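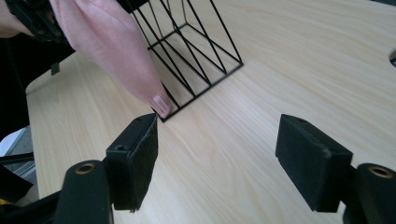

Thread on handling repeated phrases when translating a novel. These are working notes from the Aslak Nygård book for Lendbridge, first draft delivered in May.

The source has 3357 segments after splitting at sentence boundaries. Gresum flagged 22 phrases as exact repeats of four words or longer. Most translators on commercial work would lock all of them and move on. In fiction that is the wrong default.

I sort the repeats into 3 classes. Class A: the author wants the echo heard. Class B: idiom the language supplies anyway, so the repeat carries no weight. Class C: authorial tic, possibly unnoticed by the author.

Class A gets one rendering, fixed early and never varied. If the wording fails in even one location, change it everywhere. The test is the worst location, so draft that one first.

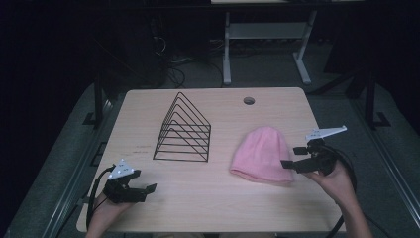 Class B needs no consistency at all. Norwegian "det får så være" can be "so be it", "fair enough", "leave it" or nothing, depending on who is speaking and how tired they are. I print these passages and sort them by speaker, one speaker to a slot, in a tiered wire rack like the black one on the table there, with the stacked triangular slots. On screen I read them in book order and miss the drift between voices. On paper, by speaker, it shows up in a few minutes.

Class C is where the arguments are. Nygård opens a lot of paragraphs with a bare time adverb. In Norwegian the verb follows straight after and the pattern goes quiet. English has no inversion there, so you get "Then he", "Then she", and it clatters.

My editor, Borghild Hägglund, wanted every one kept in the sample chapters. I wanted to thin them. We settled on keeping them in the Drurkcombe section, which is told as a deposition, and cutting elsewhere wherever the tense already carries the sequence.

A related problem — near repeats. Gresum only matches surface forms. Definite and indefinite nouns count as different strings, so one Class A phrase split into two and I rendered it two ways for 70 pages before the read-through caught it. Search on the stem, every time.
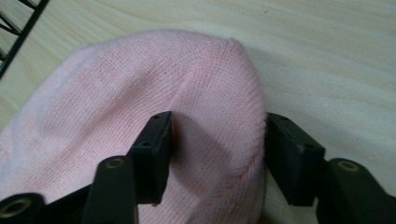
Pink knit, tight even rows.

On colour and clothing words: "lue" covers a fair bit of headwear. I have "beanie" in the contemporary chapters and "cap" in the older ones. That breaks a repeat, but it is Class B and I am comfortable with it.

Birhane, the ferry in part two, keeps its name without italics or "the". House style at Lendbridge italicises vessels. I asked for an exemption, as the narrator talks about it like a relative. Granted, in writing, with a line in the style sheet so the proofreader leaves it alone.

Style sheet entries for repeats have four fields: source stem, class, rendering, worst location. I used to add a fifth for rejected renderings and stopped filling it in by chapter two.

Next thread will be on dialogue punctuation — dashes versus quotation marks, and what happens to interrupted speech.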